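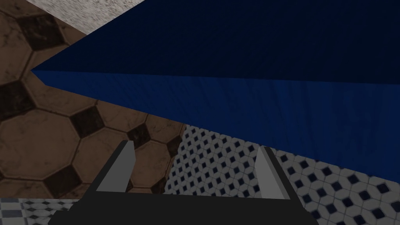 Blue block above brown tiled flooring, rendered view.

Zirkix: Server Management Software for Multiplayer Survival Games

Publisher: Mercombe
Category: Administration tools
Reviewed on: desktop client, version 2

Zirkix is a management application for groups that operate their own servers for multiplayer survival and building games. It combines backups, player permissions, scheduled restarts and moderation records in a single client. The software is published by Mercombe and is sold by subscription, with one license covering all servers held by the same group. This review was carried out on a server running Kartha, the open-world colony game, with 107 registered players and a moderation team of 13.

Installation

Setup requires administrator access to the host machine and a working copy of the game server. The installer located the Kartha directory without assistance and imported the existing player list, including temporary bans. Permanent bans were imported as well, but the written reasons attached to them were not. These had to be entered again by hand. Mercombe's documentation mentions this limitation in the section on migration, and administrators with a long ban history should read that section first.

The client itself is plain. Servers are listed down the left side, and the main panel changes according to the task selected. Text is small by default and can be enlarged in the settings menu. Color themes are available but do not carry over between machines.

Backups and restoration

Backups may be taken by schedule or on demand. A full copy of the world was completed during play with no interruption reported by those connected at the time. Restoration is handled well. The administrator may restore the entire world, a single region or the inventory of one player, and the last of these will be welcome to any team that deals regularly with lost equipment. A restored inventory is marked in the record with the name of the moderator who approved it.

Stored copies are kept for 90 days. The period can be shortened but cannot be extended within the application, and groups that wish to keep older worlds must export them to separate storage. The export function produces a standard archive that Kartha can open directly.

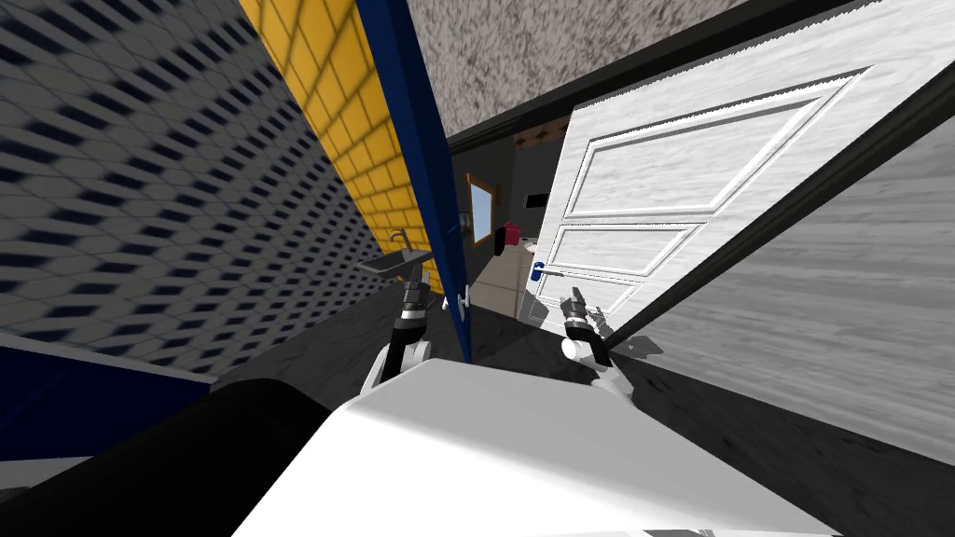
Bláthnaid Ó Riain wrote in response to the first version of this review that the export should be run before any major game update, as archives made under the old version were easier to reopen than those converted afterward. We repeated the process on a test world and found the same. The conversion step added time and required a manual correction to the region file, and the advice has been passed to Mercombe.

Permissions and moderation

Permissions are assigned by role. The supplied roles are sensible, although the "assistant" role includes the ability to move other players, and we removed it before granting the role to new moderators. Custom roles can be created and copied from one server to another.

The moderation record is the strongest part of the product. Each warning, mute or ban is stored with the relevant chat text and the location in the game world. A second moderator may be required to confirm a ban before it takes effect. On our server this setting was applied to bans longer than a day, and disputes from players were easier to answer when the full entry could be consulted.

Search within the record is less satisfactory. It accepts player names and dates but does not accept words from the chat text. The competing product Flamano does offer this, though it lacks inventory restoration and its roles cannot be copied.

Scheduled tasks

Restarts, announcements and backups share one calendar. Our server restarts each Sunday at 5 a.m., and all restarts during the review period took place on schedule. Announcements are limited to plain text and appear in the game chat only. 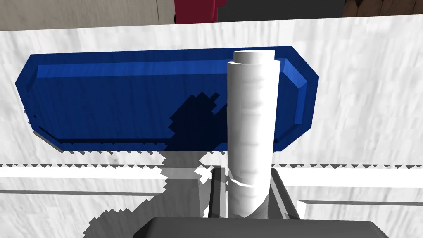

Long blue tray and white cylinder on a marble-textured tabletop.

Support

Questions sent to Mercombe were answered in writing. The reply concerning ban reasons was clear and referred us to the correct page. A later question about extending the storage period received a general answer and had to be sent again.

Assessment

Zirkix is recommended for established groups with several moderators and a need for reliable records. Smaller groups may find that the tools supplied with Kartha are sufficient. Prospective subscribers who depend on searching chat text should compare Flamano before making a decision.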